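El club de Te Moana pasa al simulador antes de tocar el brazo

El club de robótica de Te Moana se reúne en el aula de tecnología, al final del pasillo de ciencias. Lenka Sokol lo dirige desde hace dos cursos. Antes daba solo biología, y de ahí viene el proyecto de este año, que los alumnos llaman Grirkus: enseñar a un brazo robótico a coger piezas de formas difíciles y dejarlas donde se le pide.

«El año pasado trabajamos con cubos», cuenta Sokol. «Un cubo se coge casi solo. Cuando terminamos, los alumnos creían que el agarre era un problema resuelto, y yo quería que vieran que no».

La conversación tiene lugar el 2 Nov 2021, con el club dividido en dos mesas. En una, Jolene McKinnon y Ewan Ormsby repasan los registros de la última tanda. En la otra hay mochilas, un portátil y una caja con tornillería.

Empezar en septiembre

El grupo arrancó en septiembre con el entorno de simulación Plenier. Las primeras semanas se fueron en instalarlo en los ordenadores del centro, que son antiguos. McKinnon se encargó de esa parte. «Tuvimos que bajar la calidad de las sombras y quitar medio escenario», dice. «Después ya se podía trabajar, aunque una tanda larga la dejamos puesta y nos vamos a clase».

Hasta ahora han completado 980 intentos simulados. Ormsby lleva la hoja de cálculo. Apunta la postura inicial de la pinza, la pieza y el motivo del fallo cuando lo hay. «Al principio escribíamos "mal" y ya está», explica. «Luego no sabíamos si se había caído, si no había llegado o si había chocado con la mesa. Perdimos 202 registros por eso, porque hubo que repetirlos».

Sokol no lo considera tiempo perdido. Dice que en el laboratorio de biología pasa lo mismo con los cuadernos y que prefiere que lo aprendan con un archivo que se puede volver a generar.

La pieza de la doble hélice

Cada alumno propuso una forma. Hubo un asa, un embudo, una llave inglesa y un peine. La doble hélice la propuso Leonie Hinds, que no tenía intención de apuntarse al club y entró por insistencia de una compañera.

«La teníamos de plástico en el aula de biología y siempre se cae del armario», dice Hinds. «Pensé que si a nosotros nos cuesta sujetarla, a la pinza también».

Modeló la pieza ella misma. Los dos hilos exteriores son lisos y redondeados, y los travesaños llevan un abultamiento en el centro. Hinds recuerda que en la primera versión los travesaños eran cilindros sin más y que el cambio le llevó varias tardes. El color lo dejó en gris. «Es el que viene por defecto. Hay quien me ha pedido que ponga las bases de colores, pero eso no le cambia nada a la pinza».

La discusión del grupo ha sido por dónde agarrarla. Ormsby defendía el punto en que se cruzan los hilos, que es el más estrecho. Hinds prefería la parte baja, con un dedo a cada lado. Probaron las dos opciones por separado y siguen sin acuerdo – McKinnon dice que falta variar la orientación de la pieza antes de comparar nada.

«A mí me interesa que discutan con la hoja delante», comenta Sokol. «Si uno dice que su agarre es mejor, le pido la fila». 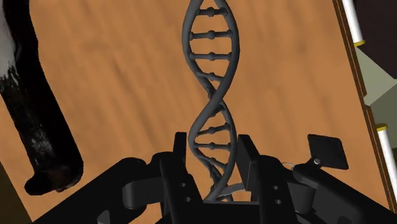
Lo que queda de curso

El club quiere presentar Grirkus en el encuentro escolar de Brasevbridge. El reglamento admite trabajos hechos solo en simulación, pero pide una memoria con los fallos clasificados. Maxine Fairweather, profesora de matemáticas, les ayuda con esa parte y ha pedido una muestra de 85 intentos por pieza para los gráficos.

«Quiero que todas las piezas tengan el mismo número», dice Fairweather. «Ahora hay mucho embudo y muy poco peine».

El paso al brazo físico queda para después del encuentro. Sokol no da fecha. Antes hay que imprimir las piezas y comprobar que las medidas coinciden con las del modelo, y la impresora del centro la comparten tres departamentos. Hinds ya ha pedido turno para la hélice.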